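Speaker notes: Teaching by Hand
Ylva Hellström, Zutero
Talk of May 23, 2022, second slot after the coffee
Length 30 minutes with questions. Speak slowly. Drink water before slide 4.

Opening (slides 1 to 3)

Good morning. Thank the hosts, and thank Eskil Boström for the introduction. He will probably say that I build robots. Correct this in a friendly way: I work with the people who show the robots what to do.

Ask the room: who has taught a child to tie shoes? Wait for hands. Then ask: who could write down the instructions for it? Usually fewer hands. Let them laugh if they want, then go on.

Main message for today: when we teach a robot a task, the quality of the showing decides very much. I will speak of two ways to show. One is remote control, where the person sits away from the robot and moves it. The other is by hand, where the person holds the gripper directly and does the task with it.

Slide 4, remote control

We started with this in the Silier project. The operator had two levers and a screen. Say what was good: everything the operator did, the robot could also do, so there was no question about reach or speed. Say also what was hard. The operator does not feel the cloth. One of our operators told me it was like making a bed with oven gloves while looking through a keyhole.

Numbers for this slide: in August we recorded 369 showings, and we kept 23 of them. Make a pause after this number. People always ask why so few, so answer before they ask. In most of them the operator stopped in the middle to think, and the robot then learns the stopping also.

Do not blame the operators. They were good. The levers were not made for soft things.

Slide 5, by hand

Now we take the robot away and keep only its fingers. The person walks into a normal bedroom with a gripper and handles the clothes that lie there. Explain the job on the slide: the stack has three folded pieces, with a quilted jacket on top, and it should be picked up from the bottom so that it stays a stack.

Point to the two blue finger pads. They are open on both sides of the purple piece, which is the lowest one. This is the moment I want the audience to think about. A beginner goes for the jacket, because it is on top and it is shiny and it is easy to see. Then the other two stay on the bed. The person must decide to go low before the fingers close, and the recording must contain this decision.

Point also to the jacket, how it hangs down over the front of the piece below. Ask: what does the gripper do with this part? Take one or two answers from the room. There is no single right answer, and our own people do not agree.

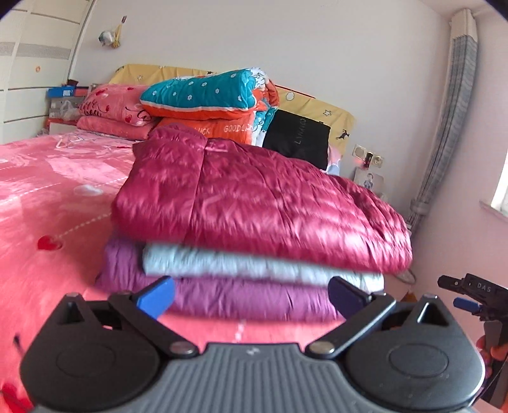 Slide 6, what we tell the people who show

Read these from the slide, but not too fast.

Look first, with the hands still. Then begin.
Move at the speed you would use at home. Do not perform for the robot.
If you make a mistake, correct it and continue. A correction is useful to us. A long stop is not.
Use both hands when you would use both hands.
Change the order of the clothes between rounds. Put the thick piece at the bottom sometimes.
When you are tired, say so, and we finish for the day.

The third point needs an extra sentence. At the beginning we threw away every showing with a mistake in it. This was my decision and it was wrong. The robot had never seen a sleeve fall out, so when a sleeve fell out it had no idea how to go on.

Slide 7, what is still difficult

By hand, a person can do things the arm cannot follow. She can bend over the bed and turn the wrist very far. We check for this afterwards with the Plesa tool, and the showings that the arm cannot repeat are put aside. Mention that this check takes time and that we would like to have it during the recording.

Homes are also different from each other. In our lab the bedding is one color. In a real bedroom there are pillows with patterns, folded quilts, printed blankets, and the clothes lie in front of all this. Say that I like it better this way, although the first results look worse.

Slide 8, questions

Likely question: which method do I recommend? Answer: by hand for cloth, remote control for heavy or hot things.
Likely question about price: send them to Eskil after the talk.
If there is time left, go back to slide 5 and leave it on the wall during the questions.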